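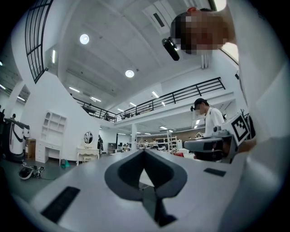

Noémie Lachance wrote back that the humming had to be the lights, that it's always the lights with these round ones, and could we please close the ticket once the drivers are swapped.

I'm not closing it. Ticket 1162 stays open until somebody shows me the noise going away and staying away. We closed 954 on the same theory and the hum was back before the end of the week.

## 1162: Hum in the two-story room, Lockwood building

**Opened by:** Bastian Heitmann
**Status:** open
**Was closed as:** "lighting, resolved" (reopened by me)

**What people report:** a low hum on the ground floor, worst in the afternoon, easier to hear from under the upstairs railing than from up at it. Some days there's a rattle on top of it. Sewwandi hears it on calls. Nathalie says she has never heard it at all, and I believe her, she sits by the door.

**What's up there:** round recessed lights and a white rectangular vent with a dark slot, all in the same white ceiling. That's why everybody points up and then disagrees.

### Log

**Monday.** Read through 954. The fix is written up as "replaced parts, tested OK." Doesn't say which parts. Doesn't say what the test was. Asked Sukside for the work sheet.

**Same day, 3:15 p.m.** Hum present. Turned off the lights at the wall. Hum still present. I would have thought that settled it. Sukside's answer by phone was that the drivers can "hold a charge" and keep humming for a while. Fine. I stood there for 20 minutes with the lights off. Still humming.

**Next morning.** No hum. Lights on full. Nobody had touched anything that I know of.

**Afternoon.** Hum back at 2:40. Sewwandi was timing it from her desk and had the same minute. Checked the Kukex panel by the stairs, which showed the fan on low. I don't put much weight on what that panel says. It also showed the fan on low last winter when there was no air coming out of anything.

**Later.** Sheldon Cloutier came over from maintenance with the tall ladder. He held the vent cover with one hand and the rattle stopped. Let go, and it came back. The hum didn't change either way. So the rattle is the cover, and I'll accept that much. He tightened it and put a strip of felt under one side.

> The hum isn't in the cover. Could be the duct, could be the fan mount further back. I can't see that far in from here. Don't let them sell you drivers. (Sheldon)

**Day after.** No rattle. Hum at 2:35. Asked Sheldon to cut power to the fan at the breaker. Hum gone. Power back on, and the hum was back inside a minute. We did that four times, and it went the same way each time. Lights stayed on throughout.

### Replies from Sukside

1. "Hold a charge." See above.
2. Vibration from the fan may be "exciting the light housings." Possible, I suppose. Sheldon went up again and pressed on the housing nearest the vent with the fan running. No difference that either of us could hear.
3. They can quote for a full set of new drivers and a "comfort package" for the panel. I asked what's in the comfort package. No answer yet.

The work sheet for 954 hasn't turned up. They say it may be filed under the Breltville site.

### Where it stands

- Rattle: loose vent cover, tightened. Leaving it on the list until the heating has been on for a while. Felt strips fall off.
- Hum: follows the fan, doesn't follow the lights. Cause not found.
- Why mostly afternoons: don't know. Nathalie thinks the panel goes to a different schedule after lunch. The schedule page on the Kukex shows the same setting all day, for what that's worth.

### Asked for

- [x] Breaker test, written down this time
- [ ] Someone to open the duct access upstairs and look at the fan mount
- [ ] Work sheet for 954
- [ ] Export of the real fan speeds from the panel, if it even keeps them
- [ ] No purchase order for drivers until the first item here that isn't checked has been done

Noémie, I know you want this off the November list. Sheldon can do the duct access on Saturday if someone lets him into the upstairs closet. Who has that key now? It used to hang in the

**Edit:** found it, second drawer at the front desk, tagged "roof." Not sure it's the right one. Will try it tonight.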